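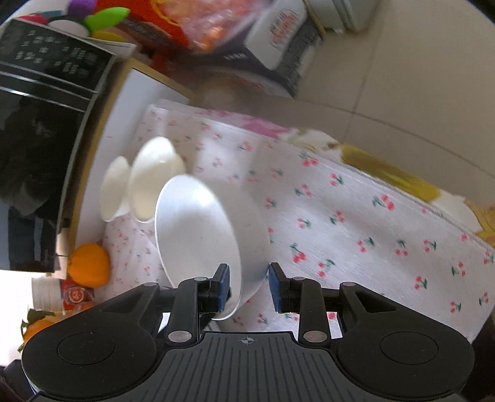
By M. Bailly

Bistbridge draws its town water from a bore field in limestone, and the supply reaches the meter at a total hardness of 500 milligrams per litre, expressed as calcium carbonate. By any of the usual classifications that is very hard. It is safe to drink and tastes of not much. It also shortens the life of nearly every appliance that heats it.

The chemistry is simple. Rain picks up carbon dioxide from the air and from the soil, becomes weakly acidic, and dissolves limestone as it moves through the rock. Calcium and bicarbonate stay in solution as long as the water is cool and the carbon dioxide has nowhere to go. Heat the water and the gas leaves, the balance shifts, and calcium carbonate comes out as a solid. It prefers to form on the hottest surface available. In a storage heater or a kettle with an exposed element, that means the element.

Scale conducts heat far less well than copper or stainless steel. A coated element has to run hotter to deliver the same energy to the water, and an element that runs hotter than its design temperature fails early. In electric units the efficiency loss is modest, as the heat has to go into the water sooner or later. In gas units it is larger, with the heat that can't cross the scale going up the flue. Instantaneous gas heaters are the worst placed, with narrow passages in the heat exchanger and a small volume of water against a very hot wall.

Households here deal with the problem in several ways, the commonest being to ignore it until the heater starts to rumble. The noise comes from steam forming under a layer of sediment at the bottom of the tank. A flush through the drain valve will clear loose material. It won't shift what has bonded to the metal.

The established treatment is ion exchange. Water passes through a bed of resin beads loaded with sodium, the resin takes up calcium and magnesium and releases sodium in exchange, and when the bed is exhausted it is regenerated with brine. The Plovik cabinet unit, which has been fitted in a good many of the newer houses on the eastern side of town, is a conventional example: one resin tank, one salt bin and a metered valve that starts regeneration on volume used. The older timer-controlled units regenerate on a fixed cycle whether anyone has been home or not, and waste both salt and water doing it.

Few people need fully softened water at every tap. A bypass valve mixes some of the raw supply back in, and a blend of 80 milligrams per litre suits most plumbing. Garden taps should stay on the untreated line. Sodium does no good to clay soils, and most plants tolerate hardness well enough. Many owners also leave the kitchen cold tap unsoftened for drinking.

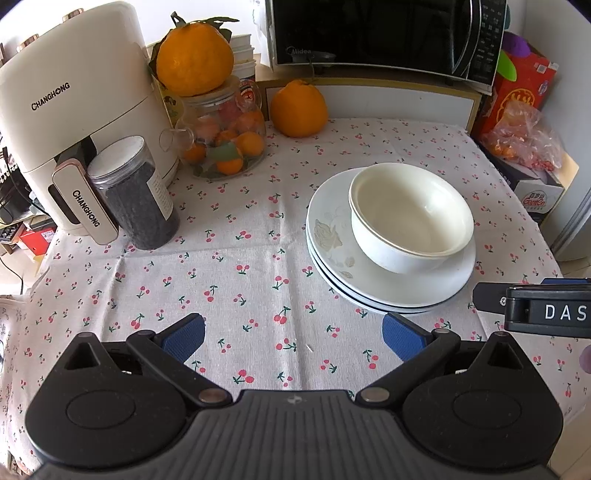
Steam appliances are the hardest to protect by any of these means, as they boil water off completely and leave every dissolved solid behind. An iron with a small internal boiler can pass brown or white flakes through the soleplate after one season on raw bore water. Softened water is a poor substitute, because the sodium salts are left behind in the same way, and most manufacturers advise against it. Demineralised water, or a mix of it with tap water where the manual permits, is the better choice for anyone who irons table linen regularly. Long fold creases like those across the cherry-print cloth in the photograph take a good deal of steam to press out, and a partly blocked iron will spit before it flattens them. Descaling solution should be used only in models with a chamber designed to be rinsed.

Kettles are easier. Citric acid dissolved in warm water and left to stand removes ordinary carbonate scale, and the spent solution can go down the sink. The Nerketti range sold at the hardware store has a concealed element and a flat steel base, and scale lifts off it in sheets. White vinegar does the same job more slowly and smells worse.

Physical conditioners are a separate matter. These are the clamp-on magnets and electronic coils sold as salt-free alternatives. They remove nothing from the water, and a hardness test taken on either side of one will give the same reading. Some laboratory work has found changes in the form of the crystals under particular flow conditions – other work has found no effect. A buyer should ask for a return period long enough to inspect an element at the end of it.

Maintenance of a softener is light. The salt bin should be checked monthly and any bridge of hardened salt broken up with a broom handle. The brine injector has a fine screen that wants cleaning every 12 months. A strip test at the bathroom tap, done at the same time, will show whether the resin is still working. Test strips are cheap and keep for 2 years if the lid is kept on.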